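**Atimville, 7 avril 2026** -- La société Vurer a ouvert à Atimville un atelier consacré au pliage et au rangement du linge de chambre. L'espace reprend les dimensions d'une chambre à coucher courante, avec un lit bas, un mur blanc et des rayonnages en fond de pièce. Les opérations portent sur une seule catégorie d'articles pour la première phase : les pièces souples de petit et moyen format, pliées à plat sur le matelas.

Le programme prévoit 1 000 pliages complets d'ici la fin du mois d'avril, puis 4 000 sur l'ensemble de la période. Chaque pliage part d'un tissu posé en vrac et s'achève lorsque l'article forme un rectangle stable, bords alignés, sans retour de coin. Un pliage interrompu n'est pas comptabilisé.

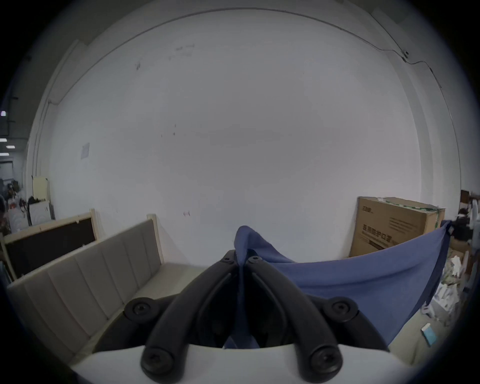 La première étape du protocole est la reprise des bords. Selon Noel Cruzado, responsable de l'atelier chez Vurer, elle conditionne la suite : un bord mal repéré au départ se retrouve décalé à chaque rabat. L'article est saisi près d'un coin, soulevé, puis étendu latéralement avant d'être reposé. Le tissu bleu pincé en pli vertical d'un côté, relevé de l'autre et légèrement affaissé entre les deux, correspond à la configuration que l'équipe désigne par « nappe ouverte ». L'affaissement est toléré tant que les deux points hauts restent identifiables. Au-delà, l'article est reposé et la reprise recommence.

Le choix de la couleur du linge a fait l'objet d'une discussion en amont. Les premiers essais, menés avec des pièces blanches, posaient un problème de lecture des plis et des ourlets. Les articles bleus ont été retenus à l'issue d'une comparaison limitée à trois teintes. Les pièces foncées restent au programme, mais dans une série séparée. « Sur un tissu sombre, la couture se lit au relief, pas à la couleur. Il faut davantage de passages », précise M. Cruzado.
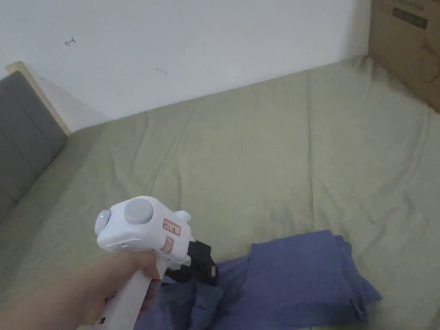
Le rabat intervient ensuite. La consigne prévoit deux rabats dans le sens de la longueur et un dans le sens de la largeur, avec lissage à chaque étape. Pour les vêtements, les jambes ou les manches sont ramenées vers l'intérieur avant le premier rabat. Le lissage s'effectue du centre vers les bords. L'opération inverse, plus rapide, a été abandonnée au bout de 66 essais : elle repoussait l'excédent de tissu vers le milieu et laissait une surépaisseur visible après empilage.

Le support de travail est le lit lui-même. Vurer a écarté l'emploi d'une table de pliage, pourtant plus commode à hauteur de hanche, au motif que le linge de chambre est le plus souvent plié sur place. Le drap-housse reste en position pendant toute la séance. Il n'est ni repassé ni retendu entre deux articles, sauf si un pli du drap passe sous la pièce en cours et fausse l'alignement. Dans ce cas, la remise à plat se fait à la main, depuis le pied du lit -- jamais en tirant du côté de la tête.
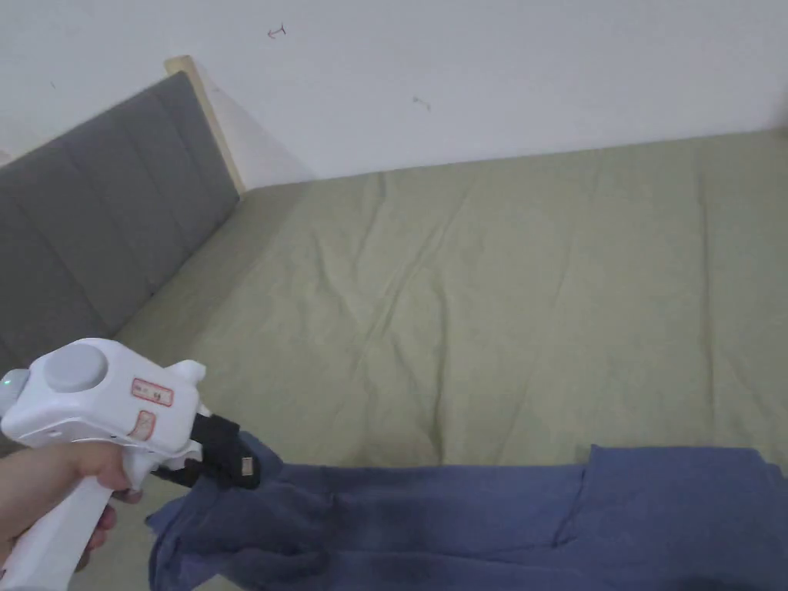

La fourniture du couchage a été confiée à Andositz, qui a livré et monté l'ensemble en une matinée. Le cahier des charges demandait un lit de faible hauteur, accessible sur trois côtés, sans pied de lit saillant. Les draps proviennent de la maison Heydari. Leur teinte vert pâle a été choisie pour se distinguer à la fois du bleu des articles et du mur. Deux jeux de rechange sont prévus par semaine.

Davoud Mazandarani, chargé de la méthode, indique que le critère le plus discuté reste celui du rectangle final. Une première version du protocole fixait un écart maximal entre les bords superposés. Elle a été remplacée par un contrôle visuel, assorti d'un essai de déplacement : la pile est soulevée, reposée un peu plus loin, et doit conserver sa forme. « Un pli correct qui s'ouvre quand on le porte jusqu'à l'armoire ne sert à rien », résume-t-il.

Le premier relevé interne porte sur 156 pliages. Les défauts constatés se répartissent entre coins retournés, bords décalés et épaisseur irrégulière. La première catégorie domine pour les vêtements, la deuxième pour les pièces rectangulaires simples. M. Mazandarani n'a pas souhaité communiquer le détail par article avant la fin de la série en cours. 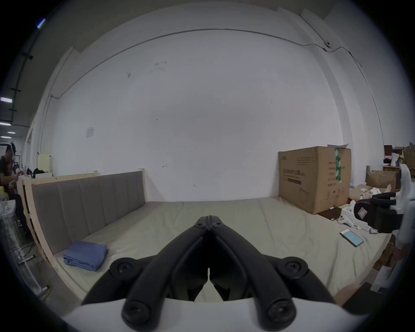 L'emplacement de dépose est fixé côté tête de lit. Les articles terminés y sont placés à plat, pliure tournée vers le mur, puis transférés sur les rayonnages en fin de séance. Le désencombrement du matelas ne fait pas partie du protocole pour l'instant. Une seconde phase, consacrée au rangement d'objets divers et à la mise en carton, doit l'intégrer. Elle reprendra la même pièce et le même lit, avec un volume de séances qui reste à définir.

Vurer prévoit également d'étendre la liste des articles aux housses de couette. Leur format impose une reprise des bords à deux personnes, pour laquelle la consigne est en cours de rédaction. Les draps-housses, dont les coins élastiqués ne se prêtent pas au rabat simple, sont exclus jusqu'à nouvel ordre.

L'atelier n'est pas ouvert au public. Une présentation des résultats de la première phase aura lieu sur place, à Atimville, après la clôture de la série.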